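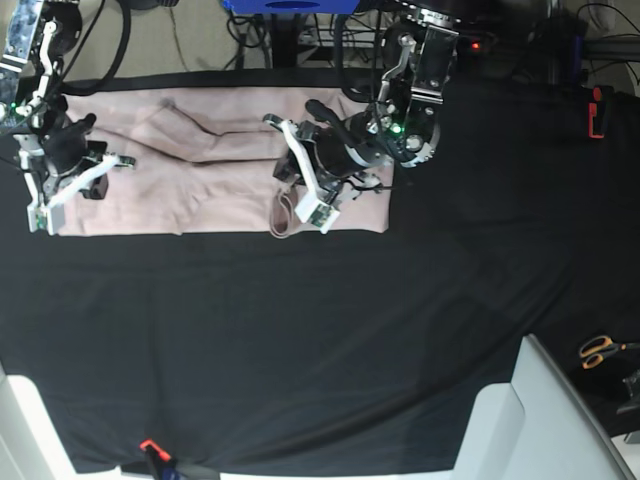
The free folding night at Mollow is back, and I could not be happier about it! If you missed the first run, Mollow is the little secondhand clothing shop on Bråten Lane, the one with the yellow door and the terrible parking, and starting in January the back room is open again for anybody who wants to learn how to get a pile of clean clothes into a drawer without losing a whole evening to it. The first thing you learn is to put a dark cloth down. A pale pink piece folded flat on black shows you every crease, and you can see right away where your fold line has wandered off (mine always wanders off). On my white bedspread at home I can't see a thing.

The sessions start at 6:30 in the evening and run 90 minutes, and there is room for 13 people at a time. It's free, but they would like you to bring 10 pieces of your own laundry, clean please, and a mix if you can manage it. T-shirts, pants, something with long sleeves, one thing you hate folding. I'm bringing a fitted sheet, which probably breaks the rules, but I have been fighting that sheet for years and I want a witness.

Tormod Öberg is teaching again. He worked in a hotel laundry before he opened Mollow, and he is very calm about sleeves. His way with a T-shirt goes like this: face down, smooth it from the middle out with the flat of your hand, bring one side in, lay the sleeve back on itself, do the other side to match, then fold up from the hem. He wants the collar to end up on an outside edge where you can find it. I used to tuck mine inside and then wonder why there was a lump in the middle of every stack. 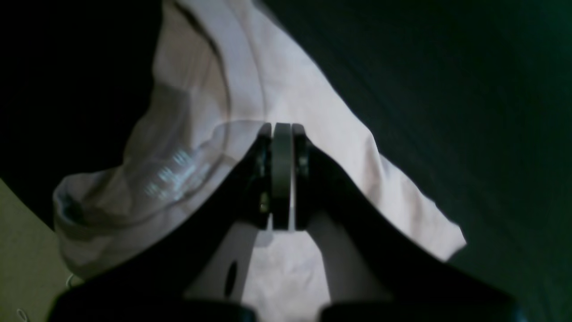

What's different this time is that the second half hour is all about soft, thin stuff, the kind of knit that slides around and won't hold a corner. People asked for it a lot last spring. Tormod's advice is to stop pulling. You pull one corner straight and the opposite one goes crooked, and then you're chasing it around the table – I have done this with one shirt for longer than I'd like to admit. He has you lift the whole edge, let it hang for a second, and lay it back down.

There's also a new helper! Tsung-han Cheung, who does alterations out of the Plisside building, is going to cover seams: how to fold along them when they'll let you, and what to do when a side seam has twisted around to the front after too many trips through the dryer. (You fold to the shape of the shirt and forget the seam. I asked. I was a little disappointed, I thought there would be a trick.)

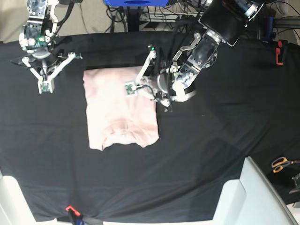
The money side, for those who like to know: the spring sessions were paid for out of the shop's own pocket, and this round has a $2,000 grant from the Zedonon neighborhood fund. It covers the heat, the tea, better lamps for the back room and a stack of those dark table cloths, so you won't have to share one with the person next to you like we did before. Tormod told me the lamps were the thing he wanted most. "Half of folding is seeing what you're doing," he said, and then he made me redo a cardigan.

A few practical bits. The back room is up two steps, and there's a ramp on the alley side if you ask at the counter. Kids are welcome if they come with a grown-up and actual laundry. Please don't drop off donations on folding nights, the counter gets swamped and they can't sort them – daytime is fine.
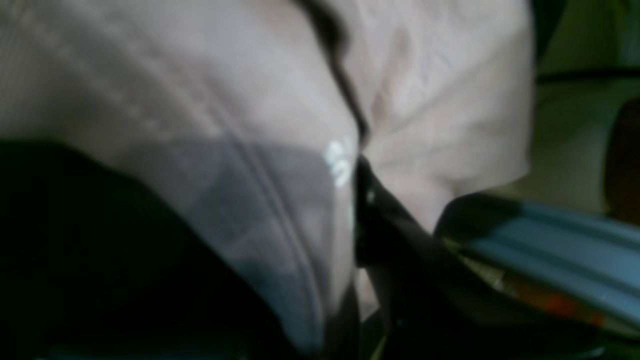

You can sign up on the sheet by the register or call the shop during opening hours. No online form yet, though Tormod says his niece is working on one. The spring sessions filled up fast and I ended up on the waiting list for the second one, so don't wait for a reminder from me. If you do get a spot and you see somebody in the corner wrestling a fitted sheet, come say hi!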